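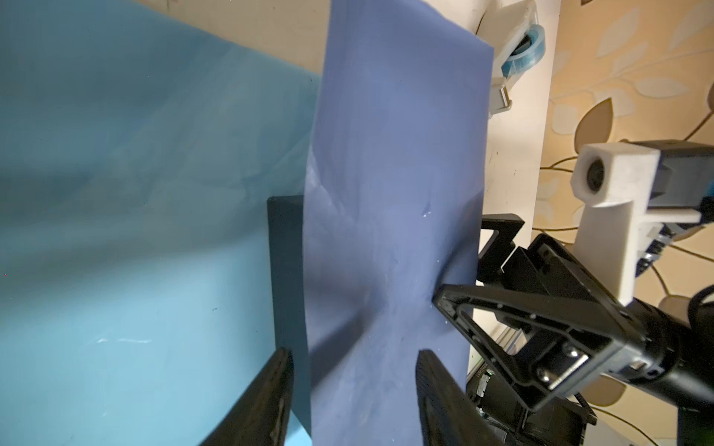 Why log pressure before the ride and not after it, one early user wanted to know, when the tire has lost air by the time you get home anyway? Fair question! I log both now, but the older rows only have the "before" number, so please check the columns before you get excited about a trend.

Halari tire pressure log

Hi! Halari is my collection of bike tire pressure readings, plus a small script that tidies them up. It has 400 rides in it, all on the Arruda loop, all by me, on the same bike. I started it in July after an argument on a club ride over whether you need to pump up your tires every single time you go out (I still say yes, for what it's worth, but I'm less loud about it).

What's in the folder

rides.csv is the main table, one row per ride.
tires.csv says which tire was on which wheel and when it went on.
notes.txt is me grumbling about valves. You can skip it.
clean.py turns the raw gauge export into rides.csv.

Columns in rides.csv

ride_id: just a number, in order of riding
front_before, rear_before: psi, measured cold in the garage
front_after, rear_after: psi, measured once I'm home, blank for the early rides
hours_since_pump: how long since I last added air
temp_garage: degrees Fahrenheit, off the thermometer by the door
surface: dry, damp or wet, my own call at the end of the ride
flat: 0 or 1. If it's a 1, the after readings are blank for that wheel

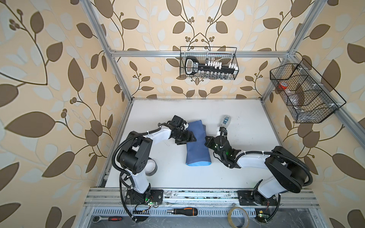 Left gripper against the folded blue cloth.

How I measured

Everything comes from one Kamov digital gauge. It's a nice little thing, but the display stops at 99, so anything above that gets written down as 99 and you can't tell how far over it was. That only touches the first stretch of rides, when I was still pumping my tires up like it was a track race. If you're averaging anything, drop those rows or at least flag them.

The tires are Praleros in the 30 mm width, tubes inside, no sealant. I went through 3 rear tires while I was collecting (glass, glass, and one that simply wore square) and the swaps are in tires.csv. The front is the same one all the way through, and it still looks pretty good!

Every time you press a gauge onto a valve you lose a little air. I didn't correct for this. I take one reading per wheel and write it down, even if I think I heard a hiss. If the hiss was really bad there's a line in notes.txt — okay, so maybe don't skip that file completely.

Running the script

You need Python 3 and nothing else. Put the gauge export in the same folder, call it raw.txt, and run:

python clean.py raw.txt

It writes a fresh rides.csv over the old one without asking, so keep a copy if you've edited anything by hand. I've lost an evening's worth of surface notes that way.

Things I wouldn't use it for

Please don't use it to pick a pressure for yourself. It's one rider, one weight, one loop, and my roads are rough in places yours might not be. It also won't tell you whether latex tubes leak faster than butyl, as I never ran latex. And I'd go easy on the temperature column — the garage door gets left open a lot, and the thermometer hangs right beside it.

Known problems

A few rides have front and rear swapped. I fixed the ones I spotted, but a rear reading that's way under the front is probably one I missed.
Blank hours_since_pump means I forgot, not zero.
The surface column says "wet" a bit too often in the early rides, when I was calling any puddle wet.

License and changes

Use it for whatever you like, and a mention of Halari would be lovely. If you find a swapped row, send me the ride_id and I'll fix it in the next upload.

Last updated 17 September 2018: added the after columns, fixed the date sorting in clean.py, took out one ride I'd entered twice.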